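Handy Reference › Home and Shed › Storage › Small-parts storage

Search the reference Enter a word or phrase Go

Small-parts storage

Small-parts storage is the general name for the cabinets, trays, tins and jars in which people keep screws, washers, beads, fuses, fish hooks, buttons and all the other little things that would otherwise end up in the bottom of a kitchen drawer. It's found in sheds, sewing rooms, classrooms and repair shops, and although the fittings differ a good deal from one trade to the next, the habits of the people who use them are surprisingly alike.

Origins

Before moulded plastic became cheap, most households made do with whatever came empty from the pantry. Tobacco tins and jam jars were the favourites, and many an older shed still has a row of jar lids screwed to the underside of a shelf, so that each jar can be twisted off with one hand (a lovely trick, though hard on the jars when the lids rust). Chemists, watchmakers and seed merchants had proper timber cabinets built for them, often with a brass label holder on every drawer. The seed merchant's cabinet at Plostonlow, now kept in the old railway goods shed there, has 455 drawers, and a good many still carry their handwritten labels in faded brown ink.

Common types

The drawer cabinet is the one most people picture first. It may stand on a bench or hang on a wall, and clear drawers have largely replaced coloured ones in home use, as they save a lot of opening and shutting. The Rampersad pattern, named for the shop that first sold it, puts the deep drawers at the bottom and a lidded tray on top for pencils and tape.

The compartment case is a flat box with a hinged lid and dividers, usually 12 or so to a case, which can be carried to the job. Its great weakness is the gap between lid and divider. If the lid doesn't sit down hard, one tumble in the back of the ute will mix the lot, and there goes Friday evening.

Nested tins, such as the Lollon set, are favoured by beaders and fly tiers. They stack neatly and keep the light off dyed thread, but they do have to be labelled on the side as well as the lid.

Sorting and labelling

There are 2 main schools. One sorts by kind, with all the wood screws together and all the bolts together, and the other sorts by job, so that everything needed for a tap or a bicycle lives in the same drawer. Most people begin with the first and drift toward the second. Either way it's wise to leave a drawer or 3 without a label, for the odd bits that come home in a pocket.

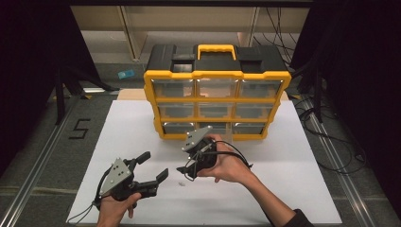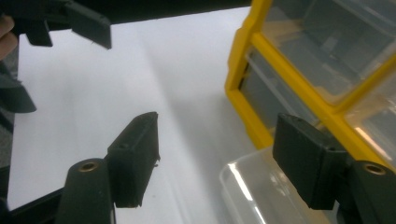
Readers' notes

Tshepo Ntuli writes that the article is too hard on the compartment case, and that a sheet of thin foam cut to fit inside the lid will close the gap nicely and last for years, provided the colour doesn't rub off on anything pale. The same note asks for a few lines on magnets, which are handy for steel screws and no help at all with brass ones.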